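From: Sayaka Oshima
To: dundotham-declutter
Date: May 21, 2018
Subject: Re: [declutter] the table where everything lands (long, sorry)

Kittipong Meesuk wrote:

> Hi all, first post, I've been reading along for a while. My problem is
> one table. It's a big plain white one and I bought it so I'd have
> somewhere to spread out and work, and instead it's where every charger,
> receipt, key and tiny box in my apartment goes to live. I clear it on
> Sunday and it's full again by the middle of the week. I tried one of
> those Indetti desk trays with the little compartments and now the tray
> is full too, plus the stuff around the tray.
>
> Somebody (Sayaka O.?) said a while back that she uses a dinner plate
> for this. Is that really all it is, a plate? Does it have to be a
> certain kind? And what do you do with all the chargers? I have a drawer
> of them and I couldn't tell you what most of them go to.
>
> Kittipong

Hi Kittipong, and welcome! Yes, that was me, and I have been the plate lady on this list ever since, so you've walked right into it. Get a coffee.

So it really is all it is. One plate, on the table, and the small loose stuff goes on the plate or it goes away. I got there the same way you did, with a tray that had compartments. I had a Nerkex one, a big gray thing with a slot for pens and a slot for cards and a deep square well that I never did figure out, and what happened was that every slot filled up with whatever fit in it and then I felt like I couldn't empty it, like the things had been assigned there. A plate doesn't do that to you. You look at a plate with junk on it and you want to clear it, same as you would after supper. I think we've all been trained since we were little to take our plate to the kitchen and I'm just cashing in on that.

Mine came from the thrift store on Yagi Street, out of a bin where everything was $2, and I picked it for the color and for no other reason. On a white table you want something that shows up. My first try was a white saucer on a white table and I may as well have put nothing down, my eye went right over it. The one I like now is a teal green, round, with raised rings going around and around in it, and you can spot it from across the room. Same goes for what's NOT on it, by the way. One small white charger sitting out past the plate on a white table, you'd think you couldn't miss it, and I can miss it all day long. Put that same charger on the teal and there it is.
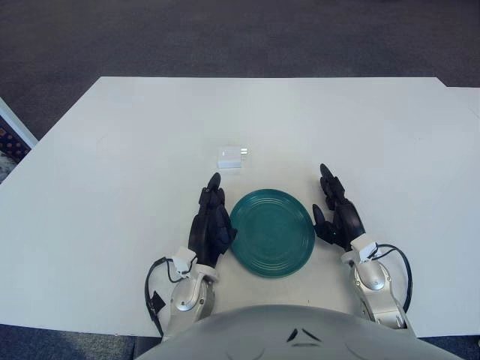 And that brings me to your chargers, which I have feelings about. I did mine last September, over a long weekend when it rained, and what finally worked was not sorting them by what they look like. They all look alike! I'd make a nice little pile of white ones and a nice little pile of black ones and I was no better off. What I did instead was go around the apartment and collect the things that need charging, every one I could find, and set them along one side of the table. Phone, old phone, the toothbrush, the reading light, the camera I swear I'm going to use. Then I brought the chargers out a handful at a time, on the plate, and matched them up. If a charger found its partner I put a piece of masking tape on it with the name and they went off together. If it didn't, it went in a shoebox with the month written on the lid.

The handful at a time part matters more than it sounds. If you dump the whole drawer out at once you will get tired in the middle of it (I did, the first time, and I slept with a drawer's worth of cords on my table for a week and then shoved them all back in). A plate holds a handful. When it's clear you can stop for the night and nothing's in the way of breakfast, or you can go get another handful.

The shoebox sat in the closet until spring and I went to it exactly once, for the beard trimmer, which isn't even mine, my brother left it. Everything else went to the electronics drop-off behind the library. I know Imtiaz Paul on this list says never let go of a charger, and he's got his reasons, and he also has a garage. I have a closet with a water heater in it.

Now about the table itself, since you said it's a big one. I'd think about where the plate sits before you do anything else. I had mine way over in the far corner at first, to be out of the way, and of course I never reached that far and everything got set down at the near edge where my hands were. It wants to be close to you. I'd say the middle, side to side, and nearer your chair than the far side, so that it's the easiest place in the room to put something down. It'll feel like it's in your way. That's sort of the point of it, you have to deal with it before you can spread out your work, and dealing with it means picking up one plate.

Sayaka Sekiguchi (the other Sayaka, hi!) has two tables pushed together and she told me the seam between them was where her stuff collected, pens mostly, and she ended up giving each table its own job. One's for work, and one's for whatever came in the door. I've only got room for the one, but if you have a second surface anywhere near, even a low shelf, I'd try that before buying one more organizer of any kind.
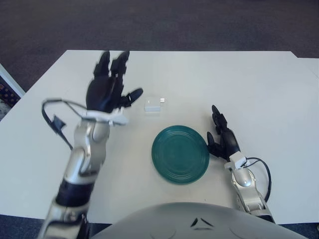
Does the plate need a tall rim to keep things from rolling off?

A low rim is plenty for keys and coins and chargers, and I'd go for rings or ridges in the surface over height, just so a pen has something to stop against. Once the sides get tall it's a bowl, and you can't see what's at the bottom of a bowl.

I feel pretty strongly about the bowl thing. Junpei Furukawa wrote in about his bowl last year, and it was a lovely bowl, his aunt made it, and he dug down in it one day and found a parking ticket and a set of keys to a place he'd moved out of. On a plate everything's in one layer. The minute you have to stack, you're full, and full means you take it around the apartment and put things where they live. I do mine in the evening while the microwave's going. It's a 900 watt one and it's slow with leftovers, so I've got a couple of minutes to kill anyway.

Somebody will ask, so: glazed is better than bare clay, you can wipe it. The rings do catch crumbs and that gray fluff that comes from nowhere. I run mine under the tap on the weekend and go along the grooves with an old toothbrush, and that's the whole of the upkeep. If your keys are heavy and you're a tosser (I'm a tosser), put a round of felt down or use a plate you don't love. I chipped a very pretty one finding that out. Felt underneath is nice too if you've got a smooth table and downstairs neighbors, it takes the clink out of it.

Next thing is boxes. You mentioned tiny boxes, and I bet they're the ones that things came in. Little white cartons with the small print on them, too nice to throw out, am I right? I kept every single one for years. They're sturdy, they've got the fitted lid, you think surely that'll be useful for something. I went through a closet shelf of them when I did the chargers and what I found was that I was keeping boxes for things I no longer had. So my rule now is that a box gets to sit on the plate like anything else, and it counts as much as anything else, and if it's hogging the room where my keys should be I have to decide about it that night. A box sitting on a plate crowds the whole plate! You will not put up with that for long. Mostly I cut off the panel with the model number, drop it in an envelope in the file drawer, and recycle the rest.

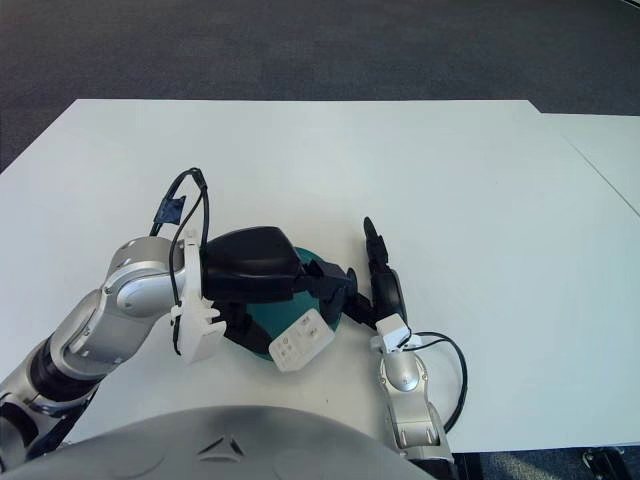
The exception is anything I might still return. Those I keep whole, with the receipt folded up inside, and they go on the shelf by the door with the return date on a sticky note facing out. If the date passes, I'm keeping the thing, and the box goes. I've been caught out one time with this, on a lamp, and I lived.

The other exception is the empty box that turns into a container, and be careful there. A small flat one makes a perfectly good drawer divider for stamps or batteries, and I've got some in my kitchen drawer right now doing just that. What I can't do is save them up ahead of time for dividers I haven't needed yet. That's how I ended up with the shelf.

What else did you ask. Oh, the middle of the week. Mine used to fill up by then too, and for me it was mail. Mail isn't small loose stuff, it's its own animal, and it'll swamp a plate in one afternoon. I open it standing at the recycling bin and only the things with a due date come any farther into the apartment, and they go on a clip on the fridge. If your receipts are mostly the paper kind from the grocery store I'd give them the same treatment and let them get no closer to the table than the front door.

Give it a couple of weeks with whatever plate you've got in the cupboard before you go shopping for one. If you find you keep sliding it off to the side, tell us where it ended up, I'm always curious where they go. And if you do want a teal one, that bin on Yagi Street still had plates in it when I was by there, mostly brown and mustard, but you have to dig.

Does anybody have a good answer for sunglasses? Mine won't stay on the plate and I sat on the last pair.

Sayaka O.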